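Before you blame the gripper: tracking down a dropped-scissors fault on a two-arm cell
===

*Updated Tuesday, March 16, 2021*

Our picking cell started dropping scissors. The job is dull: take a pair out of the blue tray, hand it over, put it down. The log said "grip lost" and suggested new finger pads, and so did the support page for Weltitora, the control software we run. I have learned to distrust any error message that ends in a purchase.

We pulled the logs for 1,349 picks and found 67 drops. Of those, 54 were on the same arm. If you see a split like that, don't order parts yet. Work through the steps below first.

## 1. Make it safe

Hit the stop, cut power to both arms, and support each one by hand while the brakes are unproven. A software pause is a promise from the same software you are investigating. Scissors are blades, so wear cut-resistant gloves, and don't reach into the tray while either arm is live.

## 2. Rule out the cables

With the power off, move each joint slowly through its range and watch the cable at the gripper. It should have slack everywhere. Check the clips along the links and then the small boards and wiring down by the bases. 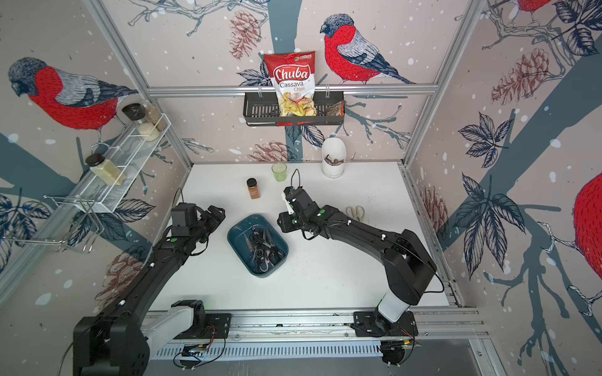
Gondell wrote in to say that the cable check is a waste of an afternoon, and that on their cell the same message came from a bad force threshold after an update. Fair enough, and I'd look at the threshold too. But it takes ten minutes to flex a cable, and I have seen people retune a threshold for a week on top of a broken wire.

## 3. Compare the commanded and measured opening

Power up at the lowest speed you have, with everyone outside the cell. Close the gripper on a gauge block and write down both numbers. Ours disagreed by 2 mm on the bad arm. The Julletti calibration routine had passed that arm the same morning, because all it tests is whether the fingers reach their end stops.

Repeat on the good arm. Without that second reading you have a number and no idea what it means.

## 4. Test on the real object

Foam cubes prove very little. Use the scissors, in the tray, and run the approach one step at a time. Stop before the close command and look at where the fingertips are relative to the handles and blades. Shiny plastic and steel can throw glare at a wrist camera, so save the camera view at each stop.
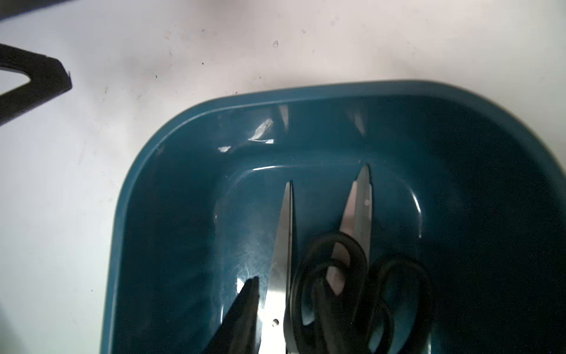

Then change one thing. We corrected the opening offset and left speed, force and lighting alone. If you change all four and the drops stop, you've learned nothing you can use next time.

## 5. Don't close the ticket early

Run at least as many picks as it used to take to see several drops. The fault report template from Ko has a "resolved" box right under the first test result, and I'd leave it blank.

We're still running ours. The offset looks like the cause, but I want to see it hold until June before I say so in writing to the people who sell finger pads.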